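Move-out walk, unit 354, Geddes building
Started 9:40 am, done before lunch. Tenant gone, keys in the drop box (two door keys, mailbox key, no fob – chase the fob)

OK = fine. FIX = before next tenant. WATCH = look again at the July round.

ENTRY
Front door closes and latches – OK
Deadbolt – FIX. Throws fine with the door pulled hard, sticks otherwise. Strike plate has shifted again. Longer screws this time please, the short ones chew straight out of that jamb.
Peephole – OK
Door closer – WATCH. Slams the last few inches. Quarter turn on the valve did a little.
Threshold strip – FIX, front edge lifting, caught my boot on it twice.

SMOKE AND CO
Hall smoke alarm – tested, loud. Date on the back is good.
Bedroom smoke alarm – FIX TODAY. Missing. Bracket is there, alarm isn't. Put the spare from the van up for now, needs to go on the order so the van has one again.
CO alarm – OK, but it was plugged in behind where the couch used to be. Moved it to the hall outlet.
Extinguisher – gauge in the green, tag is current.

KITCHEN
GFCI by the sink – trips and resets, OK
GFCI by the stove – FIX. Trips, won't reset. Breaker off and taped, don't turn it back on for the toaster, I know somebody will.
Anti-tip bracket on range – not there. FIX. Third unit on this floor with none. Whoever put the ranges in skipped them or they got left off when the floors were done. Check the rest of the floor.
Under sink – cabinet floor soft at the back left. Trap is dry to the touch, supply lines dry. Old leak I think but WATCH.
Range hood – runs, filter is solid grease. Soak or swap.
Lurero faucet – drips if you leave the handle in the middle. Cartridge. We have two on the shelf.

BATH
Exhaust fan – holds a sheet of paper, barely. Clean it and re-test.
Grab bar – solid, no movement. OK
Caulk at tub – FIX, black along the back edge, cut it all out, no going over the top
Hot water – ran the tap three minutes, 118 on the thermometer. OK
Toilet – rocks. Shim and new closet bolts.

BEDROOM AND CLOSETS
Window opens fully and stays up – OK, good egress
Window screen – torn, FIX
Closets: run every sliding door end to end, both ways, then lift it with two hands. If it lifts enough to come off the bottom track the top guides are set wrong. We had one come down at the other property and it was luck it landed on a bed.

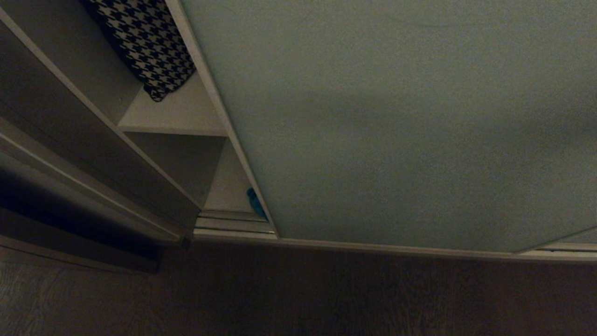
Vacuum the tracks before you judge the rollers, half the "bad rollers" on the last round were grit and a hair tie. Shelves get a push down in the middle with a flat hand. Anything hung from a wall cleat, check the screws are in a stud and not just drywall. Tall free-standing furniture we supply gets a strap, no exceptions, even the short fat one everybody says can't tip.

ELECTRICAL
Panel labeled – sort of. Two breakers just say "plugs". Relabel.
Cover plates – one cracked, living room. Swap.
Outlet tester on all of them – one open ground, north wall. FIX, electrician.

HEAT
Inov thermostat – calls for heat, furnace lights. OK
Filter – filthy. Changed it. Wrote the month on the edge, please keep doing that.
Return grille was blocked by a rug, move-in sheet already says not to. Make it bigger on the sheet?

OUTSIDE
Balcony rail – no movement, OK. One picket loose at the bottom.
Stair light, second landing – out. Not strictly this unit but it's the way out so its on this list.

Money, before I get asked: bath and kitchen items plus the electrician came in at 1,415 on the quote. Cap per turnover is 2,000 so no sign-off needed. If the cabinet floor has to come out we go over, will call first.

Next one is 601, same day if the elevator is back. Bring the long level and the good flashlight, not the one that smells.

Comments (4)

stairwell_b: Checked ranges on the rest of the floor. Two more with no bracket. Ordered a box of them.

frontdesk2: fob turned up, it was in the mailbox. Taking it off the list

northside_maint: On the deadbolt, 3 inch screws and pack the hinge side a bit too, the door sags. Otherwise you'll be back in a month. Did the same on the ground floor and its been fine

CryptoDesk_881: Great checklist!! I doubled my savings on Binance message me to learn how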